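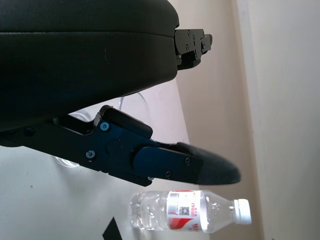

Stinduvby's tap water gets its own tasting again this July, and the Plurner cafe is giving up its whole back room for it. The tasting will run for nine evenings, up from just two last summer, and anyone who can hold a glass is welcome. Everything gets poured into and out of clear vessels, like the see-through container set out at the cafe this week, so tasters can look at the water before they sip it. Colored pitchers and painted mugs stay in the kitchen. Thiện Tô, who runs the Plurner and thought up the whole thing over a very long lunch, is strict on that point.

"You taste with your eyes first, even with water," Tô said. "Put it in a blue mug and you've already decided something about it."

The idea is simple. Each taster gets small pours from the taps on either side of the river, plus bottled water from the store, and writes down which one they liked best and any word that comes to mind. Last summer's words are still pinned up by the register, and they're a joy to read. "Pebbles" came up a lot. So did "school," which makes perfect sense to anyone who ever drank from the old hallway fountain on Udus Street. One taster wrote "my aunt's garden hose" and gave it top marks!

Last year's tasting brought in 301 score cards over its two evenings, and the winner was the tap water from the hill side of town, by a good margin. The river side has been grumbling ever since. A few households over there say their sample sat out too long before it was poured, and this year Tô has agreed to draw all the tap water in the last hour before doors open at 6 p.m.
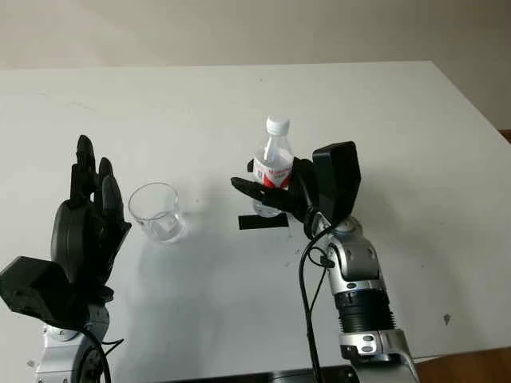 A clear glass and a small bottle with a red and white label on the white table at the Plurner.

Osvaldo Fagundes will be pouring again. He taught chemistry in Stinduvby until he retired, and he has strong feelings about temperature. Very cold water hides its flavor, he says, so he wants every sample at the same cool room temperature, with no ice and no lemon. He also asks people to skip coffee beforehand — hard to do in a cafe, and he knows it.

"Drink it slowly and leave some in the glass," Fagundes said. "Then go back to it. The second sip is where people change their minds."

New this time is a table for rinsing and comparing glassware, put together with the Lương housewares shop next door. The shop is lending tumblers, stemmed glasses and some wonderfully odd straight-sided cups, and visitors can try the same water in each. Tô swears the thin rims make a difference. Fagundes says he'll believe it when he sees the cards.

The tasting is free, and children can take part with an adult. There's no need to sign up, but the room fills quickly after 7 p.m., so coming early is a good idea. Bring your own water if you have a well — there will be a spare spot at the end of the table for it, and Fagundes would love to try it. Results go up by the register the morning after the last evening.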